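Handbooks > Irnska Supper Club > Part 7: Bowls and spoons

171 shares | 7 comments

Part 7: Bowls and spoons

Right, you've got the tables up (Part 6) and the stock is ticking over, so now we do the bit I like best. I'm Elsie Whitelaw and I look after the soup nights at Irnska, which means I've laid more bowls and spoons than I care to remember. I've written this out the way I do it myself, with the fiddly bits left in, so that whoever has the keys on the night can get on without ringing me at work.

We use plain white bowls, wide and shallow, and the pinkish-red plastic soup spoons with the flat bottoms. One spoon to a bowl, and the spoon goes in the bowl. 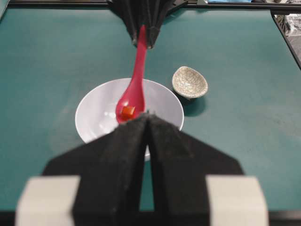
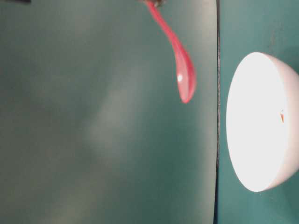
7.1 Before you start

You'll want:

- the crate of white bowls (bottom shelf, left of the sink)
- the tub of soup spoons, lid on until you need it
- two clean tea towels, one damp and one dry
- the small ladle
- the tray with the raised edge
- a washing-up bowl for anything that fails inspection

Wash your hands, roll your sleeves up, and take your watch off if it's a chunky one. I chipped a rim with mine in my first month and I still feel bad about it.

Note: If the spoon tub has been put away damp, the spoons will smell a bit of cupboard. Give them a proper wash in hot soapy water before doing anything else. A rinse won't shift it, I've tried!

7.2 Wiping the table

1. Go over the table with the damp tea towel first, long strokes from the far side towards you.

2. Follow straight away with the dry one. The teal tops are matt and they hold on to smears, so if you let them dry by themselves you get a cloudy patch that shows up the moment the big lights go on.

3. Leave the scuffs alone. Some of those marks are never coming out and I'd much rather have a scuffed table than one that's been attacked with a scouring pad. (Angus, I'm looking at you.)

4. Check the edges with your hand. Crumbs and dried broth like to hide there.

Caution: No bleach spray on the tabletops once the bowls are out. If you've found something really grim, clear everything off, clean it, rinse it, and start this section again.

7.3 Checking the bowls

5. Lift the bowls out of the crate one at a time. They stick together if they've been stacked warm, so give a stubborn one a gentle twist, never a yank.

6. Run a fingertip right round the rim. You're feeling for chips more than looking for them, as a tiny one is very hard to see on white.

7. Tip the bowl towards the window or a lamp and look inside. The glossy inside shows up every streak and greasy thumbprint. If you see one, buff it with the dry tea towel.

8. Anything chipped goes in the box marked "plants", not back in the crate. Tipene Ruawai takes them for his succulents and is always pleased to have more.

Note: Full portions are 475 ml. That looks a bit mean when you first pour it because the bowls are so wide, but trust me, any more and it's over the side the minute someone picks up a spoon.

7.4 Checking the spoons

9. Take the lid off the tub and pick each spoon up by the end of the handle, so the scoop hangs down and your fingers are nowhere near the bit that goes in someone's mouth.

10. Hold it up and turn it. Light comes through the thin plastic quite nicely, so a hairline crack in the scoop ought to show as a line. Look at the rim of the scoop as well, and then where the handle begins to widen, where the last few broke.

11. Feel along the edge for rough spots. A spoon that's been chewed (it happens, we get a lot of toddlers) goes in the recycling.

12. If it passes, it goes straight in a bowl. Don't lay spoons down on the table in between or you'll be washing them again.

Caution: Keep the spoons well away from the hob. They cope with hot soup perfectly well, but don't rest one on the side of the stockpot or use it for stirring. We have a ladle and a very nice long-handled spoon for that, and Sigrun Björklund will have words with you if she catches you at it.

7.5 Laying up

13. Put the bowl down first, a hand's width in from the edge of the table. People lean forward to eat soup and they don't want a rim in the ribs.

14. Lower the spoon in, scoop first, and let the handle come to rest on the rim before you let go. If you drop it from even a little way up it skids, flips out and goes on the floor, and then you're back at the sink.

15. Point the handle to the right of whoever will be sitting there. Left-handers can swap it themselves, and mostly they do it without thinking. If you know who's sitting where, do it for them, it's a lovely touch.

16. Stand back and look down the table. I like the handles all going the same way, though I accept this is mainly for my own peace of mind.

17. Give each place a bit of a nudge test. If the spoon slides round the rim when you tap the bowl, it's sitting too upright, so let the handle down lower.

Note: Declan Ashby prefers to keep the spoons in a jug in the middle and let people help themselves. On the long tables that means a great deal of reaching over hot soup, so please don't. For drinks evenings with just the one small table, do whatever suits you.

7.6 Filling

18. Take the spoon out before you ladle and hold it by the handle end in your spare hand. Pour, then put the spoon back. Pouring on to a spoon sends broth everywhere, including up your sleeve.

19. Noodles first, broth second, green stuff last.

20. Carry bowls on the tray, and don't put so many on that they touch.

Caution: Say "hot bowl" out loud when you set one down next to a child. Say it even if you feel daft.

7.7 Afterwards

21. Spoons out first and into the washing-up bowl, so they don't end up under a heavy stack.

22. Wash the spoons by hand. The dishwasher makes them go cloudy, and the lighter ones find their way through the rack and down on to the filter.

23. Dry everything properly, bowls in the crate, spoons in the tub with the lid off overnight. Whoever opens up in the morning puts the lid back on.

If you run short of spoons there's a spare packet on top of the fridge. Write it on the list if you open it, please.

Next: Part 8, Bread and butter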